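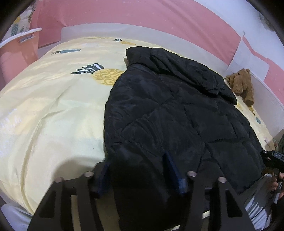
*A black quilted jacket on a bed.*

# Keep the coat, fix the zipper

My winter jacket is nine years old. The zipper failed in its fourth winter, and I paid 44 dollars to have it replaced at a shop on the east side of Sevton. The jacket has been fine ever since. I mention the price because most people I talk to guess it would be higher, and that guess is the reason many of them never ask.

The shop closed in January. It was the last place in town that would put a full-length zipper into a lined coat. The dry cleaner on the main street still takes hems and buttons. For anything bigger, the nearest option is a tailor in Hondel, which is 51 miles each way. I don't expect many people to drive that far over a zipper, and I wouldn't expect them to do it twice, once to drop the coat off and once to pick it up.

I think the town should do something about this, and I think the public library is the right place to start.

The library already lends tools. You can check out a drill, a carpet cleaner or a pressure canner with the same card you use for books. It has a room on the lower level with long tables and good light, and that room is booked a few evenings a month. Two heavy sewing machines and a drawer of zippers would fit in the storage closet. A paid repair person could come in two afternoons a week from October through March, when coats are on people's minds. Customers would pay for parts and a set fee for labor. Anyone who wanted to learn could sit down and do the job themselves with some help.

The library in Flatolska has done this for three winters. It set aside 2386 dollars the first year for machines and supplies, and it charges a flat labor fee for the common jobs: zippers, torn pockets, split seams, snaps. I went to see it last winter. There was a line at the door when it opened, and the people in it were holding coats, backpacks and one tent. They were told plainly which things could be fixed and which could not. A woman ahead of me was told that the lining in her coat was too far gone, and she seemed content to have an answer.

There are fair objections. The first is that a new jacket can be had for 80 dollars on sale, and once you add up parts, labor and a wait of a week or two, a repair can look like a poor deal. For some jackets it is. A thin coat with flat filling and a ripped shell may not be worth the work. But a zipper is one part of a coat, and it is usually the first part to go. The filling, the lining and the sleeves often have years left in them. Replacing all of it over one bad part is a habit we picked up when the shops closed, and we could drop it again if there were somewhere to go.

The second objection is that the town would be competing with private business. I would take this seriously if there were a business to compete with. The owner of the east side shop tried to sell for over a year before closing and got no offers. If somebody opens a repair shop here later, the library can send its customers there and put the machines to other use.

The third is that the library should stick to books. I use the library mostly for books and would not want the book budget touched. The money for this should come out of the solid waste fund, which pays by the ton to haul away what we throw out, coats included. The fund already pays for the leaf bags and the paint drop-off.

Coat makers could help as well. My jacket came with no spare slider and no note saying what size zipper it used. The repair shop had to measure the old one and order a match. Husar, which made my last pair of boots, prints the part numbers for the laces and insoles on a tag under the tongue. A tag like that inside a coat would cost next to nothing and save a phone call and a week of waiting.

Until then, some advice for anyone whose zipper is starting to split below the slider. Stop forcing it. Often the slider is worn and the teeth are fine, and a new slider costs a few dollars. Brush the grit out of the teeth with an old toothbrush. Zip the coat up before you wash it. If the teeth are missing or bent, the whole zipper has to come out, and you will need somebody with a strong machine.

The library board takes public comment at the start of every meeting. Written comments can be left at the front desk. I have left mine.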